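The Reading at Nadum

The Events Office of the Yalçınkaya Library is required to file an account of every public program at which the published order of events was altered. The following concerns the August program, an evening with the novelist Necati Özkan, and is filed in the usual form, with the exception of its length, for which the Office takes responsibility.

The program was announced as free and open to the public. The notice stated that Mr. Özkan would read from his novel Zanier, newly issued by the Skullum Press, that a period for questions would follow, and that copies would be sold in the east corridor. The east corridor is the property of the library and no fee was charged to the press for its use.

Mr. Özkan was met at the ferry landing at 4 p.m. by the undersigned. He carried one bag and declined assistance with it. He asked whether the landing had always been on that side of the river. He was told that it had. He seemed troubled by this and wrote something on the back of his ticket.

The library had been sent a single advance copy of Zanier, which had been placed in circulation in accordance with the policy on gifts. By the evening of the program it had been borrowed by six households, each for the full loan period or beyond it. The Office had not read the book. It is the custom of the Office to read the work of visiting authors before their arrival, and the custom was not observed on this occasion owing to the overdue status of the copy.

Doors were opened at 6:30. The reading hall is rated for 200 persons and attendance is generally well within that rating. The count taken at the door was 143. The undersigned remarked on the turnout to Mr. Özkan, who was waiting in the cloakroom, and he asked if it was possible to leave by another way. This was taken as a pleasantry.

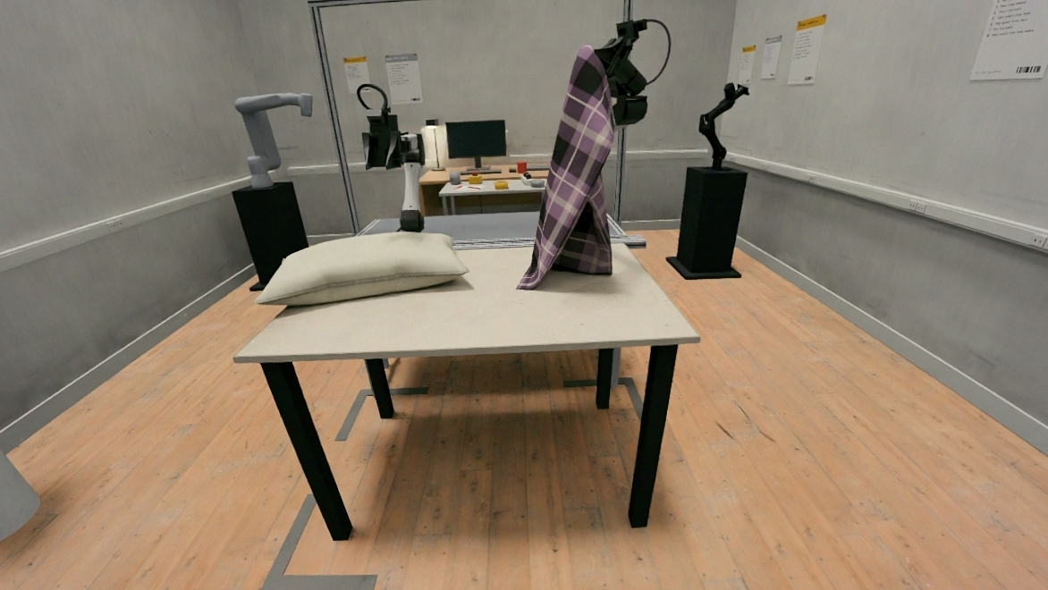
Table with pillow and plaid cloth.

Mr. Özkan was introduced at 7:00. He thanked the library and opened his book to a marked page. He read for some 16 minutes. The passage dealt with a town named Zanier, on a river, with a ferry. The ferry is operated by a man who has carried the same woman across on the same crossing for eleven years and has never spoken to her beyond the fare. In the passage the woman boards with a suitcase and the man understands that she will not be coming back. He takes the long way around the sandbar so that the crossing will last. She notices. She says nothing about it, and neither does he, and she gets off at the other side.

The Office wishes to record that the passage was well read.

At the close of it there was no applause. A patron in the third row raised her hand. The undersigned advised her that questions would be taken at the end, and Mr. Özkan said that he would take hers now. She said that the sandbar was on the wrong side. Mr. Özkan replied that Zanier was an imagined town. The patron said she understood that, and that the sandbar was on the wrong side.

A second patron, who did not raise his hand, said that the fare had never been what the book said it was. A third stated that the bakery described in the second chapter had no upstairs. There was general agreement in the hall concerning the bakery. Mr. Özkan closed the book over his finger and asked how many of those present had read it. It would appear that the six households had lent it freely among their neighbors, in violation of the borrowing agreement. Nearly every hand in the hall was raised.

It should be noted here that Mr. Özkan had stated in correspondence with the library that he had no connection to Nadum. His letter is on file. It says that he chose the invitation from among several because he liked the name of the town.

He was asked by the patron in the third row when he had lived here. He said that he had not. She asked when his mother had.

The undersigned rose at this point with the intention of restoring the order of the program. Mr. Özkan made a small motion with his hand and the undersigned sat down again. He told the hall that his mother had lived in a town on a river before he was born, that she had never told him its name, and that she had described it to him so often, in the evenings, that he could have walked through it in the dark. She had described it from memory and at a distance of many years. He had built the book from those descriptions. He had named the town Zanier because it was the name stamped inside the lid of her suitcase, and he supposed it was the maker.

He said that on the landing that afternoon he had known the steps. He had known there would be a broken one near the top. He had told himself that all landings have a broken step.

The patron in the third row said that the step had been reported many times.

There followed a period which the published program does not provide for. Patrons stood where they were and gave corrections. The school bell was lower in tone than the book had it. The flood came to the second shelf of the pharmacy and no higher. The dog belonged to the other brother. Mr. Özkan took a pencil from his jacket and wrote each of these in the margin of his own copy, asking twice for a street to be spelled. The undersigned has attended the programs of this library for a long time and has not seen an author write so much while on the platform. When he ran out of margin he was passed a sheaf of overdue slips, which are blank on the reverse.

It was the opinion of several patrons that the woman in the third chapter was too tall. Mr. Özkan said that he would have to leave her as she was. This was accepted.

Toward 8:30 a man seated near the radiator, who had said nothing, got to his feet. He is known to the library. He held the ferry concession until his knees obliged him to give it up, and he comes in most mornings to read the river levels in the newspaper, which he does standing. The hall became quiet. The undersigned does not believe that anyone had looked in his direction up to then, and believes further that this had been done with some effort.

He addressed himself to the platform. He said that the book was mistaken about the sandbar, as others had mentioned. He said it was mistaken about one other matter. In the book the two of them say nothing. He said that when they came around the end of the bar she had asked him whether that was the usual way, and he had said no. That was all of it. He wished it to be put in.

Mr. Özkan asked him if he would say again exactly what she had asked.

The man said, "Is this the usual way?"

Mr. Özkan asked what he had answered.

The man said, "No."

It was written down. Mr. Özkan turned the slip over and back, and then asked what the weather had been. The man said it had been clear, with a little wind from the mill side. He then asked, in the tone of a person inquiring about a parcel, whether she was well. Mr. Özkan told him that she had died in the spring of the previous year, before the book was finished. The man nodded and thanked him for the information. He did not sit down for a while. The patron in the third row, who was the nearest on her feet, went back and stood beside him, and after a time they both sat.

The question period was not held. The undersigned thanked Mr. Özkan on behalf of the library, and there was applause at that point, which continued for longer than is customary.
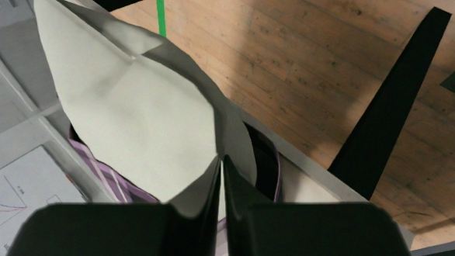 Folded off-white cloth, dark fingertips in front.

Sales in the east corridor were brisk. The representative of the Skullum Press reported that her full stock was gone before 9:00, and that many buyers had asked the author to enter the corrections by hand on the relevant pages before signing. He did so in every case. This delayed the closing of the building, and the lights in the corridor were kept on past the hour stated in the lighting schedule. The Office will answer for the expense.

Mr. Özkan had been booked on the late ferry. He did not take it. He was given the address of the boarding house on the mill road, and the undersigned walked with him as far as the corner. He asked whether the bakery was open in the mornings. He was told that it was, and that it had no upstairs.

The following morning at opening he was at the newspaper rack, standing, beside the man from the radiator. They were reading the river levels. They did not appear to be speaking. The undersigned had occasion to pass the rack several times in the course of ordinary duties and can report that at a little before ten the older man folded the paper, returned it to its place, and said that if Mr. Özkan cared to see the sandbar the present operator would take them around it, as a courtesy, and that it was a matter of an extra quarter of an hour.

The advance copy of Zanier has since been returned. It contains pencil notes in several hands, on nearly every page, which under the policy on damaged materials would require its withdrawal. The Office requests an exception. It has been shelved for the present under local history.

The broken step at the landing has been reported again.

Respectfully submitted,
Events Office, Yalçınkaya Library, Nadum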